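General Chat > Home & Kitchen > Do you decant?

pelicanbrief
Settle something for my household. My husband has bought 20 matching glass jars and a label maker and is moving everything we own into them. Rice, dish soap, aspirin. Last night I put laundry starch in a gravy. Is this normal behavior or should I call his mother?

Dobre
Normal. I did the pantry in April and it's the only part of my life that looks like I have one.

mudroom_mike
Rice, fine. Aspirin, no. The original bottle has the dose and the expiration date on it. All his label says is ASPIRIN in a nice font.

Dobre
You can write the date on the bottom of the jar, Mike. We have pens.

mudroom_mike
Do you write the date on the bottom of the jar, Dobre?

Dobre
I own a pen.

suvau80
Team original packaging. Companies pay good money to make bottles ugly so we can find them half asleep. I know my cleaner by color from across the garage. Put it in clear glass and it's a mystery liquid next to five other mystery liquids.

Aksel Lykkegaard
I'm with suvau80 on color. Orange is the best one. Try losing an orange bottle. 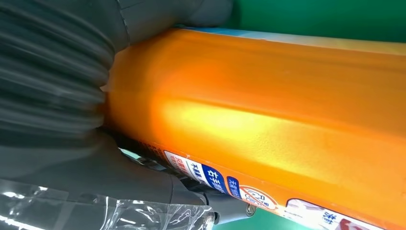
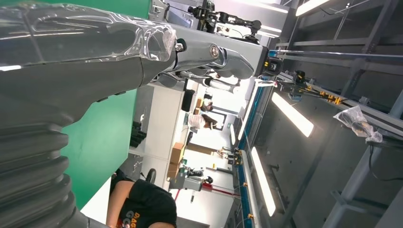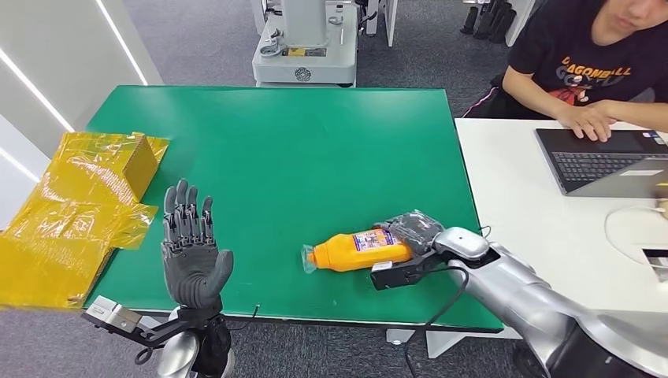 Orange bottle in the first and last, green behind the arm in the middle one.

pelicanbrief
OK, I'd spot that orange. Meanwhile he has started on the spices. Cumin and cinnamon are now the same jar to me.

hollyhock557
Unpopular opinion, but the jars aren't the problem, the soap is. Dish soap in a glass jar is a broken jar waiting for a wet hand. Plastic pump, done.

Dobre
My glass soap jar has survived two teenagers.

hollyhock557
Have the teenagers ever washed a dish?

Dobre
No comment.

mudroom_mike
Can we go back to the aspirin, please? And anything with bleach in it. Those stay in what they came in, with the cap they came with. I will argue about oatmeal all night, but I'm not budging on bleach.

suvau80
Argue about oatmeal, then. I keep mine in the cardboard tube.

mudroom_mike
Monster. It goes stale by the second week.

suvau80
Eat faster.

pelicanbrief
Update: aspirin is back in its bottle, soap is under negotiation, and he has labeled the label maker. His mother thinks it's all wonderful and wants to know where he got the jars.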